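Monthly walk-round, hand-held gripper benches, Plestholm site, August

Carried out on a Friday, starting at 7:30 before the first shift had settled in, and finished over coffee in the Fonero room. I've kept to the usual order so that it can be laid next to July's. Where an item only needed a tick I have left it at a tick, but I know from the last few months that people do read the comments (thank you, it makes the writing of them much nicer), so I've let myself go on a bit where there was something to say.

**Key:** [x] fine as found, [ ] needs something done, [~] fine for now, look again next month

## 1. Getting to the bench

- [x] Walkways clear on both sides
- [x] Stools adjustable and adjusted
- [~] Lighting

The lighting is much better than it was in spring, and everyone I spoke to said so. Two people still get glare off the tabletop in the morning and have been shifting their stools around to dodge it, which puts them at a funny angle to the work. I would like to try a blind before we spend anything on new lamps.

## 2. Hands and wrists

- [x] Grip size suits the person using it
- [~] Breaks taken, and taken away from the bench
- [ ] Rotation sheet filled in

When we did everything by hand, a tired person slowed down and you could see it. With the grippers the pace is steadier and the tiredness goes somewhere else, mostly into the wrist and the base of the thumb. The limit we agreed on is 60 minutes and then a change of task, and I'm glad to say most people keep to it. The rotation sheet, though, had gaps for most of the week. I don't want anyone told off over it! The sheet hangs on the far wall by the Huvstead cabinets, and if I had to walk over there every hour I'd forget too. Let's move it to the end of the bench.

## 3. Tabletop and grippers

- [x] Surface smooth, no splinters or raised edges
- [x] Nothing left lying between the fingers when not in use
- [~] Edges and coverings of the fingers

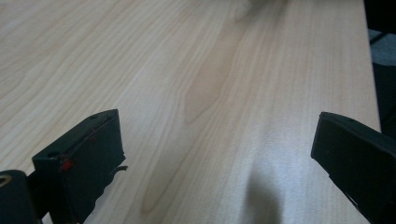
Open grippers over the bare wood.

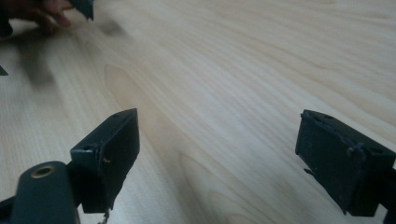 - [ ] Spare finger pads within reach
- [x] Wipe-down cloths stocked

The spares are down to one box, and that box lives in a locked cupboard whose key goes home with the evening lead. I've asked for a second key and a fresh order. Please don't wait for a pad to come away before you swap it, and please don't trim it with a craft knife either, however handy you are with one. The replacement interval is 2,000 cycles on paper, but our own log suggests that the benches doing the fiddly work want them at 1,000, and I would rather we went by our own log.

## 4. Keeping clear of the fingers

- [x] Everyone on shift has had the pinch-point talk
- [x] Release checked at the start of shift
- [~] Second person's hands out of the way before closing

This last one gets a longer note every month and I'm afraid this month is no different. The person holding the gripper knows what they are about to do. The person helping to set the table doesn't, and the old habit of reaching in to straighten something is a very hard one to lose, especially for those of us who did this job with nothing but our fingers for years. The agreed word is "clear," said out loud by the helper, and the gripper stays open until it has been said. On the early shift I heard it every time. Later in the morning it had turned into a sort of nod. Nods don't count, sorry.

## 5. How people are finding it

- [x] Asked everyone present
- [x] Comments written down in their own words where they agreed to it

This section was added at the request of the floor after the Ogundipe line changed over, and I think it's the best thing on the form. The comments go from "my back is so much better" to "I miss being fast." Several people are still unsure whether the recordings of their work will be used to judge them. They won't be, and that is in the written agreement, but a copy ought to be on the board where it can be read without asking for it. The newer starters would also like more time alongside the experienced hands, who know all sorts of things about handling small parts that never made it into the manual.

## 6. To do before the next round

- [ ] Rotation sheet moved to the bench end
- [ ] Second key for the spares cupboard
- [ ] Finger pads ordered, form 106
- [ ] Agreement copied and put on the board
- [ ] Blind tried for the morning glare
- [ ] "Clear" gone over again at the shift talk — both shifts, please

Anything I've missed, write it in the margin of the printed copy and leave it in my tray.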